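Bowls for the Shared Kitchen: Sizes, Materials and Stacking
Skendura Building Newsletter
16 April 2024

The bowl shelf in the Graltarell kitchen was cleared and restocked in March. Several readers have asked which bowls may go in the microwave, why the nesting stacks keep sticking, and whether mixed sets are going to be replaced with a single pattern. The last question is the simplest. There is no plan to buy a matched set. The present mix of plastic and ceramic stays in service until pieces wear out, and replacements will be chosen by capacity and shape.

Capacity

Bowls are sorted by usable volume, measured with water to a line one finger's width below the rim. A bowl filled to the brim holds more, but that number is of little use to anyone carrying soup down the hall. Three working sizes cover most of what people do at lunch:

200 ml: dips, nuts, cut fruit, sauces, a beaten egg.
500 ml: cereal, soup, noodles, rice with something on top.
700 ml: salad for one, shared snacks, mixing a dressing through leaves.

The size tags are on the front edge of the shelf, one for each stack. A shallow bowl and a deep bowl can have the same volume and behave very differently. The wide shallow kind cools food fast and is easy to eat from with a fork. The deep kind holds heat longer and takes liquids with less risk of slopping. If you are reheating and then walking back to a desk on the second floor, take the deep one.

Materials

Plastic bowls are for cold and warm food. They are light, they survive a drop onto tile in most cases, and they scratch. Scratches matter because they hold oil, and oil holds color. Tomato, turmeric and chili paste will tint a pale plastic bowl after one use if it is left to stand. Rinse it with cool water first, then wash with hot water and detergent. Hot water alone on a tomato residue tends to set the stain.

Plastic goes in the microwave only when the base carries a microwave mark. If there is no mark, treat it as cold use only. The brightly colored pieces came from several sources over the years, and color is no guide to the grade of plastic. Two bowls that look alike may carry different marks, so turn each one over.

Ceramic bowls go in the microwave unless they have a metallic line or pattern. They are heavier, they hold heat in the wall, and the rim can be hotter than the food. Use the cloths on the hook.

Decorated ceramic should be checked for raised or worn pattern on the inside. A pattern on the outside is of no concern for food contact. If the inner glaze is crazed or rough under a fingernail, take the bowl out of use and put it in the tray marked Flukon, where it will be kept for dry goods, keys, clips and similar items.

Chips and notches

Run a fingertip slowly around the rim before putting a bowl away. A smooth dip that has glaze over it was there when the bowl was fired and can be ignored. An unglazed break feels sandy, absorbs liquid, and can cut a lip. Bowls with an unglazed break go in the tray as well. Do not glue them. Most household adhesives are not rated for food contact or for dishwasher heat.

Nesting

Two bowls of the same model will nest well only if the wall has enough taper. Bowls with rounded sides and near-vertical rims bind on each other, and a film of water between them makes it worse — the upper bowl seals against the lower one and will not lift out. Dry both fully before stacking. For ceramic, place a folded paper napkin between them if they will be left for more than a day.

If a pair is stuck, do not twist or strike them. Fill the inner bowl with cold water and stand the outer bowl in warm tap water, no hotter than 40 degrees Celsius. Wait a few minutes, then lift straight up. The outer wall expands slightly and the inner wall contracts. The method works with plastic and ceramic, provided neither is already cracked.

Do not nest a larger bowl inside a smaller one to save space. The load then rests on the rim of the lower bowl, which is its weakest part.

Setting out

For shared snacks, leave a hand's width between bowls so that people can reach in from either side. Put the widest bowl where it can be reached without leaning over the others. On a glossy surface, wipe up any moisture before placing bowls, as a wet foot ring slides easily on a smooth panel.

Bowls on the white tabletop

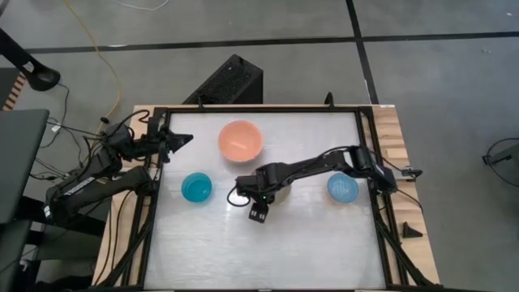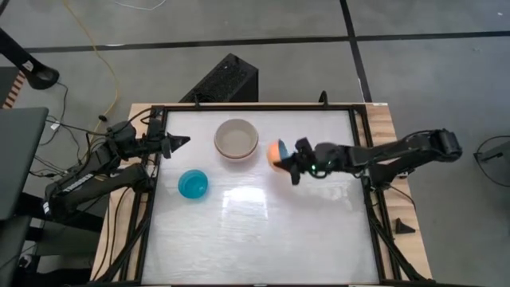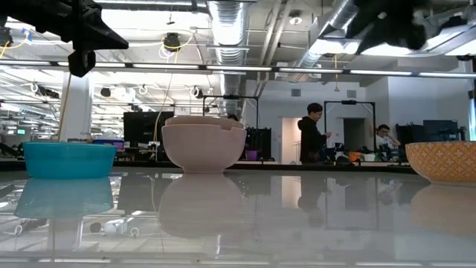 Color is useful for sorting by contents. The working arrangement at present is blue shades for savory food, pink for sweet, and anything else for fruit. It is a convention only, and it helps people with nut allergies if the nuts always go in a bowl of the same color. A written label is still required for any food containing nuts, sesame or milk. Labels and a pen are in the Prosser drawer, left of the sink.

Washing

Plastic goes on the upper rack, ceramic on the lower. Place bowls at an angle with the open side facing the spray arm and leave a gap between them. Overlapped bowls come out with a dirty crescent where the water did not reach, and they then get put away because the rest of the load looks clean.

The foot ring of a ceramic bowl is often unglazed and holds water after the cycle ends. Turn the bowl upside down and wipe the ring before stacking. Water left there ends up in the bowl underneath, and from there it causes the sticking described earlier.

Hand washing is fine at any time. Use the soft side of the sponge on plastic. Scouring powder should not be used on any of the bowls, plain or patterned, as it dulls the surface and makes the next stain harder to remove.

Replacement stock will be ordered when the 500 ml stack gets low. Requests for other sizes can be written on the sheet inside the cupboard door. Please give a volume and say whether a shallow or deep shape is wanted.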